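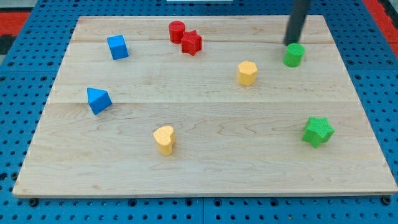

浅色木板配蓝色洞洞板台面，积木先散着放

标题：木板上的彩色积木，大家平时怎么收？

楼主 木纹控
发在儿童房整理版，版主觉得不合适就帮我挪一下。这块板子我特别喜欢，浅浅的木色，纹路细细的一道一道，是三块拼起来的，能看到两条淡淡的接缝。积木有方块、三棱柱、圆柱，还有五角星和六棱柱，蓝的红的黄的都有。现在的烦恼是收纳：按颜色分，还是按形状分？我家孩子4岁，每次收完都要重新倒出来，我跟在后面捡得腰都直不起来……

2楼 Murley妈妈
按颜色！小朋友认颜色快，红的回红盒子，蓝的回蓝盒子，我家这样用了挺久，睡前收一遍很顺手。另外想问问楼主，红色那两个看着有细细的颗粒感，是泡棉的吗？

3楼 Breker
我不太同意楼上。按颜色分，圆柱和五角星就混在一起了，孩子想搭塔的时候还得翻。我家按形状，2个浅托盘，能站稳的放一边，尖角多的放另一边。

4楼 慢吞吞的茶
都别分啦，一个大布袋最省心。我当年在Bristholm的杂货铺买过一套16格的收纳盒，漂亮是真漂亮，可孩子哪有耐心一格一格放，最后里面装的全是我的纽扣，哈哈。

5楼 木纹控（楼主）
回2楼：材质我也说不准，泡棉还是木头都有可能，改天翻翻包装再来告诉你。回3楼：搭塔这个我没想到，有道理的，不过我家那位目前只对五角星感兴趣，别的都是陪衬。

6楼 Mbeki的阳台
插一句板子的事。拼板的接缝怕潮，别拿湿布使劲擦，拧干一点顺着木纹走。我三月份刚给自家那块上过木蜡油，先用2000目的砂纸轻轻带了一遍，摸着很舒服。

7楼 Breker
2000目会不会太细了？给孩子玩的板子，我觉得干布擦擦就够了，上油还要晾味道。

8楼 Mbeki的阳台
各家习惯不同嘛，我就是喜欢那个手感，晾几天也不碍事。

9楼 木纹控（楼主）
谢谢大家，板子我先用干布对付着。收纳今晚按颜色试一轮，不行再换托盘，布袋留着出门用。4楼的纽扣盒方便的话发来看看呀！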